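3.2 What people do with the blocks before they build

I'll start with the part of the study I like best, which is the bit before anybody has made anything. We put the tub of big toy bricks down on the table, said "go ahead, whenever you like," and then sat back and kept quiet (harder than it sounds!). I had planned to start timing at the first join, the moment one brick was pushed onto another, and to treat everything earlier as warm-up. After two sessions at the Tunstall site I threw that plan out, since the warm-up was where all the interesting handling was going on.

People turn the bricks over. They turn them over a lot, and they look for the stud. On a small brick with rows of studs you hardly need to look, you just feel for the bumpy side. On the oversized kind, with one fat stud sticking out of a smooth face, the brick can sit in your hand in quite a few ways that all feel sort of right, and you have to find the stud before you know which way you're going. I coded this as "stud search" and gave it its own line on the sheet. Of the 51 sessions we kept, only 7 had no stud search at all, and those were mostly grown-ups who had clearly spent years on the floor with somebody's toddler.

Then there's the question of which way is up. I had always thought of a stud as a thing that points at the ceiling. Our builders at Fleven didn't care one bit. Plenty of them stood a brick on end with the stud facing sideways, looked at it for a while, and carried on from there. Figure 2 has a blue one held upright like that, with the stud facing out, and a red brick on top of a green one off to the side. I call this the "side-on" position in the tables, and I scored it separately from lying flat, even though our second coder thought I was being fussy. We argued about it over most of November and I more or less won.

Color came up less than I expected. I went in thinking people would sort first, reds here and greens there, the way the Plaltar scoring sheet assumes they will. A few did. Most just grabbed whatever was closest and worried about color later, if they worried at all. When I asked afterward why they'd picked a certain brick, the usual answer was "it was there," and I've come to think that's a perfectly good answer.

One small headache with the tables, in case you want to try this yourself: the Rumum bricks are shiny, and under the ceiling lights it was sometimes tough to tell from the notes alone whether a coder had seen an edge or a bit of glare. We moved the sessions to around 2 in the afternoon and switched the overhead lights off, and agreement on brick position got better right away. The agreement scores before and after the move are listed separately in the next section.

Figure 2. Blue brick in the side-on position.

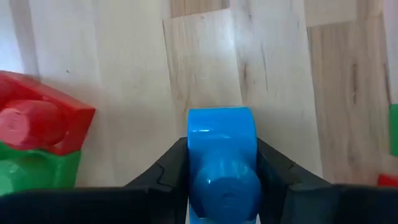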